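Home | My Tickets | Knowledge Base | Community | Log out

Ticket 1544: Grallitz router drops the back room every evening
Status: Closed
Print this ticket | E-mail this ticket
Comments (4)

Original post, July 9, 2021
Hi folks! I've had the Grallitz mesh kit for a couple of months (the main unit plus one satellite) and it was great until we moved my desk into the back room. Now, every evening right after dinner, the satellite light goes orange and everything back there falls off the network. Phone, laptop, the printer, all of it. The front of the house is fine. It comes back by itself after 180 seconds, and I know that because I finally sat there with a stopwatch like a crazy person. Our service is Citemero, the plain plan, no TV. I've already restarted everything twice and swapped the power brick. Any ideas??

Update 1
Thanks for the quick answer! I did the channel change you suggested and put the satellite on the same firmware as the main unit (it was a version behind, my bad). Last night it dropped again, same time, same orange light. I also pulled the log like you asked. There's a line that says "backhaul lost" and then "rescan" over and over until it reconnects. Signal on the satellite reads 94 in the app when things are good, so I don't think it's a distance problem? I walked around with the phone and the number hardly moved.

Update 2
OK, so I tried your idea of running a cable to the satellite and skipping the wireless link. I had a long Quintero cable left over from our old place in Grenville, and I ran it along the baseboard and up to the desk. Two evenings, no drops! Then on the third one it went down again and I just about threw the thing in the yard. The log looked different this time, though. No "backhaul lost" at all. It said "power on" at the top, like it had just been plugged in.

Update 3
Found it, I think! After your note about the outlet I went and looked, and the satellite was on a power strip that shares a circuit with the kitchen. The dishwasher goes on after dinner. Yep. I moved the brick to the outlet on the other wall and ran the dishwasher three times in a row (cleanest plates in town) and the light stayed white the whole time. I'm leaving the cable in too, it's faster anyway. My next job is getting an electrician to look at that circuit, but he can't come until August, so the strip is in a drawer for now. Please go ahead and close this one, and thank you for sticking with me!

Share (0) | Was this ticket helpful? Yes / No

Attachment 1 of 1

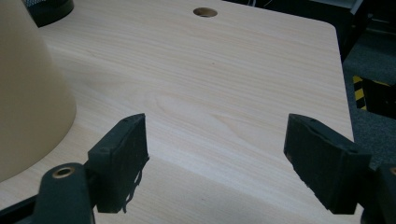 Tabletop with the round cable hole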